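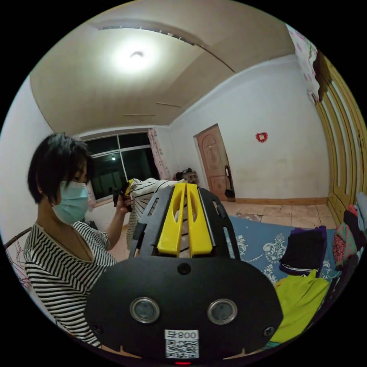 ## Section 4: Recording Garment-Handling Sessions with the Hand-Held Gripper

This section applies to all members of the Urquhart Student Robotics Club who have signed out a Nimunard gripper for the household fabrics project. Complete Section 3 (Charging and Storage) before you begin. Members working in pairs should read the steps together and agree on who will operate the gripper first.

### 4.1 Preparing the work area

1. Choose a room with enough open floor for two people to stand and turn without touching the furniture.
2. Switch on the main ceiling light. Evening sessions are permitted, provided that the brightness does not change during a recording.
3. Sort the garments before starting. Folded items and loose items are recorded as separate tasks and must be kept in separate piles.
4. Remove belts, pins and brooches from all garments.
5. Put away letters, family photographs and anything else that should not appear in a shared recording.

**Note:** The lens covers a very wide field of view. Items well to the side of the operator, and most of the ceiling, will be recorded.

### 4.2 Checking the gripper

1. Inspect both fingers for cracks, paying attention to the edges of the oval cutouts.
2. Close the fingers fully and release them. They must return to the open position without sticking.
3. Wipe the lenses with the dry cloth supplied. Do not use window cleaner.
4. Compare the number on the unit label with the number on your sign-out sheet. If the two differ, stop and contact the equipment desk.
5. Confirm that at least 700 MB of storage remains on the unit.

**Caution:** Do not loosen the screws on the mounting plate. A unit that has been opened must be recalibrated by the club before it can be used again, and its earlier recordings may be rejected.

### 4.3 Recording a task

1. Start the Grirow app and select *Garments*, then *Pick and hold*.
2. Hold the gripper upright and keep it still for 2 seconds.
3. Approach the garment slowly. Close the fingers on a single edge or seam – a collar, hem or cuff is suitable.
4. Lift until the fabric hangs clear of the floor.
5. Lower the garment, open the fingers fully and withdraw.
6. End the recording before speaking to your partner or changing places.

A partner may stand within view, but should not touch the garment unless the task card calls for it. Face masks may be worn by either member.

**Caution:** Keep long hair, necklaces and loose drawstrings away from the fingers while they are closing.

### 4.4 Uploading and review

Recordings are uploaded to the Bravar server from the club room only. Each file must be shorter than 400 MB – longer sessions should be divided at the end of a task, never in the middle of a lift. Enter the unit number, the garment type and the initials of both members.

The club's target for the term is 1,000 accepted recordings, to be reached by the end of April. Rejected files are returned with a short comment and may be recorded again. Questions about a rejection should be addressed to Aurélien Bouvier, project supervisor, and must include the file name.

Return the gripper in its case, with the fingers open and the sign-out sheet completed.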